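Open Day at the Tinent Workshop: My Photos

I finally made it to the Tinent open day, and I had such a good time that I stayed two hours longer than I meant to! Maureen Parsons showed us round (she had 17 of us in her group, all talking at once) and we spent most of it at the table-setting station, where the hand-held grippers are.

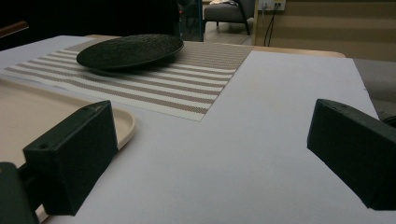
Words and photos by Shirley Entwistle, 13 December 2018

Dark green fingers, striped placemat, dark round plate. I love the pebbly finish on that plate! The beige tray is over on the left.

Maureen says they record 200 table settings for each set of dishes before they move on to the next. I had a turn myself and the grip is lighter than I expected – my wrist was fine, my nerves less so. Fletcher Paewai went after me and was much neater, of course.

They're doing another one next October, and I've already put my name down.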